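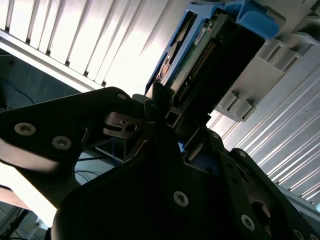
Spent Saturday pulling drives out of the old office server and moving them into carriers for the new one. A thread, for anyone who has ever been told this takes an afternoon.

The drives live in plastic carriers. Ours are blue. The carrier is the part you will come to have feelings about, far more than the drive, which just sits there being a drive.

Step one is finding out which carriers fit which bay. Whitlock made the old chassis, Joma made the new one, and the two sets of carriers differ by 2 millimeters. You can push as hard as you like. I did.

Step two is screws. Every carrier takes them, every screw is the size of a lentil, and the carpet in our office is screw colored.

I bought a bag of 100 spares from Sirard. They arrived in a bag that was already open. I have 54 of them. The rest belong to the mail system now.

Things I put screws in, ranked worst to best: my shirt pocket, a saucer, the lid of a jar, an ice cube tray. Get the ice cube tray. Write NOT ICE on it.

Some of our carriers hold a bare circuit board and no drive at all. Hold those by the edges. I know you know. I also knew, and I still put a thumb square in the middle of one like I was testing a peach.

Label the carrier before you pull it. After you pull it you will be holding a blue thing in front of a row of blue things, and your confidence will not be a filing system.

My labels from last time said "main," "main 2" and "main (real)." I would like a word with that guy.

The Pluneo manual has one page on carriers. It says to slide the carrier in until it is seated. The carrier has a click at halfway and a click at the end and they are the same click. Four drives "failed" before I figured that out.

Error 924, if you get it, is the halfway click. I looked it up in three places and got three answers, so I'm going with mine – push it in again, a bit meaner.

Current status: everything is in, everything is lit up, and there is one blue carrier left over on the desk.

I have counted the bays twice. All full. It's going in the drawer with the other one.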